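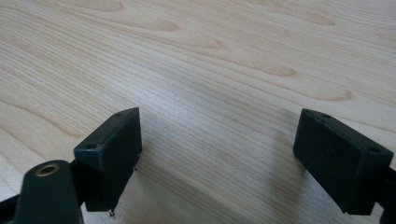

Friday, June 1, 2018

Maglaya Students Finish Handheld Gripper Project

MAGLAYA — Students in the robotics club at Jernley Technical High School have completed a working handheld gripper after 4 months of design and testing. The project began in January and was paid for in part by a $150 parts grant from Piltura, a local machine shop.

The gripper, named Disik by the club, has two black fingers that face each other and close on small objects. Each finger is a rectangular block with holes in its top face. A brass threaded insert is set into one of the arms — the club chose inserts so that parts can be unscrewed and replaced without wearing out the threads.

Club members drew the parts on school computers and made 38 test pieces before settling on the current shape. Early versions of the fingers were too narrow and let round objects slip out sideways. The linkage was also redrawn twice to keep both fingers moving at the same rate.

Students carry out most of the testing at a wooden table in the club's workroom. They start with the fingers open and just above the surface, then close them on erasers, bottle caps and short lengths of dowel. Results are written in a shared log that next year's members will use.

The club meets 2 afternoons a week during the school year and is open to all grades. No experience is needed. Work in the fall will focus on mounting the same fingers on a small motor-driven arm — the current gripper is operated by hand.

Drawings and the parts list will be available at the school's front office. Families who want to see the gripper in use may stop by the workroom during the June open house.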